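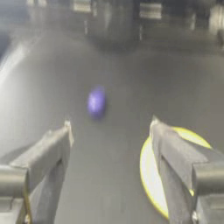 무른 돌로 쌓은 오래된 벽의 줄눈을 시멘트 모르타르로 메워도 되는가?

돌보다 단단하고 수분을 덜 통과시키는 모르타르는 쓰지 않는 편이 안전하다. 사암이나 다공질 석회암 벽에서는 석회 모르타르가 우선 검토 대상이 되며, 배합은 돌의 흡수율과 벽의 노출 조건을 확인한 뒤 정한다.

줄눈이 먼저 닳아야 하는 벽

Tusulmont의 옛 곡물 창고는 언덕 북쪽 사면에 서 있다. 외벽은 인근에서 캔 황갈색 사암이고, 두께는 층이 올라갈수록 줄어든다. 멀리서 보면 줄눈이 돌보다 앞으로 튀어나와 벽 전체에 그물을 씌운 것처럼 보인다. 처음부터 그렇게 쌓은 벽은 아니었다. 지난 세기 후반에 누군가 줄눈을 시멘트로 다시 채웠고, 그 뒤로 돌의 표면이 줄눈보다 빠르게 물러났다.

보수 설계를 맡은 Aniela Wysocka는 이런 벽을 조사할 때 줄눈보다 돌의 가장자리를 먼저 본다. 모르타르와 맞닿은 가장자리가 가루처럼 부서지고 돌 중앙부는 비교적 온전하다면 수분이 어디로 빠져나갔는지 짐작할 수 있다. 벽에 들어간 물은 저항이 작은 쪽으로 이동해 증발한다. 줄눈이 치밀하면 증발은 돌 표면에서 일어나고, 물에 녹아 있던 염류도 그곳에서 결정이 된다. 결정이 공극 안에서 자라면서 내는 압력이 돌의 결합력을 넘으면 표층이 떨어진다. 겨울에는 동결이 같은 자리에서 손상을 보탠다.

석회 모르타르를 쓴 벽에서는 이 과정이 대체로 줄눈에서 진행된다. 줄눈이 수분을 내보내고 염을 받아들이며 먼저 닳는다. 닳은 줄눈은 긁어내고 다시 채우면 된다. 돌은 교체하려면 해체가 필요하다. 줄눈을 소모재로 보는 관점은 여기서 나온다.

기경성과 수경성

건축용 석회는 굳는 방식에 따라 크게 둘로 나뉜다. 기경성 석회는 순도가 높은 석회석을 구워 얻는다. 생석회에 물을 가하면 수산화칼슘이 되고, 이것이 공기 중의 이산화탄소와 반응해 탄산칼슘으로 돌아간다. 반응은 표면에서 안쪽으로 느리게 진행된다. 수분이 전혀 없으면 이산화탄소가 녹을 매질이 없어 반응이 멈추고, 공극이 물로 가득 차 있으면 기체의 확산이 막힌다. 시공 후 벽을 축축한 정도로 유지하라는 지침은 두 조건 사이를 맞추기 위한 것이다.

수경성 석회는 점토질 불순물이 섞인 석회석을 굽는다. 소성 과정에서 생긴 규산칼슘이 물과 반응해 초기 강도를 내고, 남은 수산화칼슘은 이후 탄산화한다. 습한 곳이나 기초에 가까운 부위에서는 수경성 석회를 택하는 일이 많다. 다만 수경성이 강한 등급은 장기 강도가 예상보다 높아져 무른 돌에는 과할 수 있다. 등급 표시는 정해진 재령의 압축 강도를 기준으로 하며, 그 뒤의 강도 증가는 표시만으로 알 수 없다.

Tusulmont 창고에는 약한 수경성의 Gresance가 쓰였다. Divach의 소성 업체 Frimpong이 공급하는 석회로, 포대에 담긴 건조 분말 상태로 현장에 들어온다. 이 재료를 고른 이유를 묻자 Wysocka는 시험 벽에서 나온 결과와 운송 거리를 함께 들었다. 북쪽 면의 하부에는 같은 석회에 입도를 달리한 모래를 섞었다.

모래가 결정하는 것

배합을 논할 때 결합재가 주로 거론되지만 부피로 보면 모르타르의 대부분은 모래다. 입자 크기가 고르면 입자 사이의 빈 공간이 커지고, 이를 채우는 데 석회가 많이 든다. 석회가 많아지면 건조 수축이 커지고 줄눈 가장자리에 미세한 틈이 생긴다. 굵은 입자부터 고운 입자까지 연속으로 분포한 모래는 공극이 작고 수축도 적다. 입형은 모난 쪽이 좋다. 둥근 강모래만으로 비빈 모르타르는 다루기는 쉬우나 흙손을 떼면 처지는 경향이 있다.

공극률은 간단한 방법으로 잰다. 마른 모래를 계량 용기에 채우고 표면까지 물을 부어 들어간 물의 부피를 읽는다. 그 값이 공극을 채우는 데 필요한 결합재 부피의 출발점이 된다. 젖은 모래는 부풀어 있으므로 이 시험에 쓰면 안 된다. 현장에서 부피로 계량하는 경우에도 같은 문제가 생긴다. 비가 온 다음 날 같은 통으로 모래를 퍼 담으면 실제 모래량은 줄고 모르타르는 석회가 과한 쪽으로 기운다.

재료 분석을 담당한 Zerrin Aydoğan은 원래 모르타르의 시료를 산에 녹여 남은 골재를 체로 쳤다. 산 용해법의 한계도 보고서에 적었다. 골재에 석회암 조각이 섞여 있으면 결합재와 함께 녹아 석회 비율이 실제보다 높게 나온다. 그래서 박편을 만들어 현미경으로 다시 확인했고, 패각 조각과 덜 구워진 석회 덩어리가 관찰되었다. 석회 덩어리는 모래와 생석회를 함께 소화시킨 옛 방식에서 흔히 남는 흔적이다. 보수용 배합에서 이것까지 재현할 것인지를 두고 의견이 갈렸고, 결국 상부 벽의 한 구간에만 적용했다.

긁어내기

이번 공사의 외벽 작업 면적은 1,668제곱미터다. 공정표에서 가장 긴 막대는 기존 시멘트를 제거하는 작업이었다. 회전 절단기는 빠르지만 세로줄눈에서 날이 위아래 돌을 파고들기 쉽다. 석공 책임자 Ottmar Strobel은 가로줄눈이 넓은 구간에서만 절단기로 중앙에 홈을 내게 하고, 나머지는 줄눈용 정과 망치로 처리하게 했다. 홈이 있으면 시멘트가 돌에서 떨어져 홈 쪽으로 무너진다. 돌에 단단히 붙은 조각은 남겨 두었다. 떼어내는 과정에서 잃는 돌이 조각이 일으킬 손상보다 크다고 판단한 곳들이다.

제거 깊이는 27밀리미터를 기준으로 했다. 일반적으로 줄눈 폭의 두 배 이상을 확보하라고 하며, 얕게 채운 모르타르는 접착 면적이 모자라 판처럼 떨어진다. 안쪽 모르타르가 힘을 잃은 곳에서는 단단한 층이 나올 때까지 더 들어갔고, 가장 깊은 곳은 최대 100밀리미터였다. 깊은 줄눈은 한 번에 채우지 않는다. 안쪽부터 층을 나누어 다져 넣고 앞 층이 손톱에 눌리지 않을 만큼 굳으면 다음 층을 넣는다.

채우기 전에는 먼지를 털고 물을 뿌린다. 마른 돌은 모르타르의 수분을 빨아들여 경화에 필요한 물을 빼앗는다. 반대로 표면에 물이 고여 있으면 접착면이 묽어진다. 표면의 물기가 흡수되고 색만 짙은 상태에서 작업을 시작하는 것이 기준이다. 흡수가 빠른 돌은 전날 저녁부터 적셔 둔다.

마감 시점

채운 줄눈은 어느 정도 굳은 뒤에 두드린다. 뻣뻣한 솔의 끝으로 표면을 수직으로 치면 수축 중인 모르타르가 다시 다져지고, 표면에 뜬 석회막이 깨지면서 모래 입자가 드러난다. 석회막이 남은 줄눈은 겉이 매끈하지만 탄산화가 더디고 수분이 드나드는 통로도 좁다. 너무 일찍 두드리면 솔 자국이 깊게 파이고 모르타르가 돌에 번진다. 너무 늦으면 표면이 열리지 않는다. 적절한 시점은 기온과 바람, 돌의 흡수율에 따라 같은 날에도 면마다 다르다.

줄눈면은 돌의 모서리보다 약간 안쪽에 둔다. 모서리가 마모되어 둥글어진 돌에 모르타르를 표면까지 채우면 줄눈이 넓어 보이고, 얇게 덮인 가장자리가 먼저 깨져 물을 받는 턱이 된다. 곡물 창고의 돌은 이미 상당히 물러나 있어서 줄눈의 위치를 원래 선보다 뒤로 잡아야 했다. 폭이 지나치게 벌어진 곳에는 같은 사암 조각을 끼워 모르타르의 양을 줄였다.

양생과 계절

현장 시방서는 기온이 5도 아래로 내려갈 것으로 예보되면 작업을 중단하도록 했다. 낮은 온도에서는 수화와 탄산화가 모두 느려지고, 굳지 않은 모르타르 속의 물이 얼면 조직이 부서진다. 그래서 북쪽 면은 여름에 끝내고 가을에는 남쪽 면으로 옮겼다. 남쪽 면의 문제는 직사광과 바람이었다. 젖은 마포를 비계에 걸어 벽과 사이를 띄우고, 마포가 마르면 다시 분무했다. 마포가 벽에 닿으면 줄눈에 얼룩이 생긴다. 비닐만 덮는 방법은 응결수가 흘러내리고 공기가 통하지 않아 쓰지 않았다.

시공 관리 기록은 Nusrat Arain이 작성했다. 기록지에는 면의 방위, 작업 전 적심 시각, 모래의 함수 상태, 솔질 시각, 마포를 걷은 시각이 적힌다. 결함이 발견되면 해당 칸의 기록과 맞춰 본다. 서쪽 모퉁이에서 줄눈 표면이 손가락에 묻어나는 구간이 나왔을 때, 기록상 그 구간은 일요일에 분무가 빠져 있었다. 해당 줄눈은 걷어내고 다시 채웠다.

줄눈만으로 풀리지 않는 부분

벽의 수분 문제를 줄눈 교체로 모두 해결할 수는 없다. 창고 하부의 함수율이 높았던 데에는 외부 지반이 원래 바닥보다 높아진 탓도 있었다. 홈통 하나는 연결부가 벌어져 빗물이 벽면을 타고 흘렀다. 건물 물리를 검토한 Rosalie Mösli는 줄눈 공사 전에 홈통과 지반을 먼저 손볼 것을 권고했고, 공정도 그 순서로 조정되었다. 수원이 그대로면 새 모르타르도 포화 상태에 머물러 탄산화가 늦어진다.

내부 마감도 변수다. 창고 일 층의 안쪽 벽에는 방수성 도료가 칠해져 있었다. 실내 쪽 증발이 막히면 외벽이 부담하는 수분이 늘어난다. 도료는 증기로 연화해 벗겼고, 석회 칠을 다시 할지는 염류 농도가 떨어지는 추이를 본 뒤 정하기로 했다. 측정은 같은 높이의 지점에서 표면과 깊은 곳의 시료를 나누어 채취하는 방식으로 이어진다. 저항식 수분계의 값은 염이 있으면 높게 나오므로 참고용으로만 적는다.

다음 시료 채취는 1월이다. 북쪽 면 하부의 줄눈에는 흰 가루가 얇게 올라와 있으며, 현재 지침은 마른 솔로 털어 용기에 모으고 물로 씻지 않는 것이다.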